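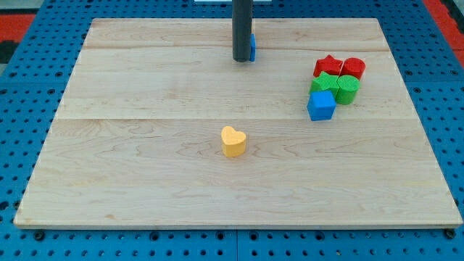 Last January my arm quit halfway through a sorting run and just pushed down into the board. No beep, no error, only a motor hum I didn't like one bit. I'd lowered my table height by 5 mm in the settings and forgotten to save it - so after the restart it went looking for wood that wasn't there yet, then found it the hard way.

What I do now:

Hit the stop button first, then reach in. I did it backwards and got a pinched thumb.

Run the first pass at low speed with the tip well clear of the board. Foam blocks forgive a lot, maple doesn't.

Check that the board is flat and can't creep. Mine had shifted, and every pickup was off the same way.

Write your heights on masking tape and stick it to the bench. Low tech, but I love it!

For the dent, a damp rag and a warm iron got most of it out. Sand lightly after, 80 grit is way too rough - ask me how I know.

Filed under: Workshop Fixes, Small Robots

Comments (2)

putdale_shop: Same thing here, except mine bent the tip. Tape idea stolen.

gluepot37: Does the iron trick work on pine?

Recent tips
Quieting the Dantas shop vac
Drerndale bench clamps, one year on
Stuck drawer runners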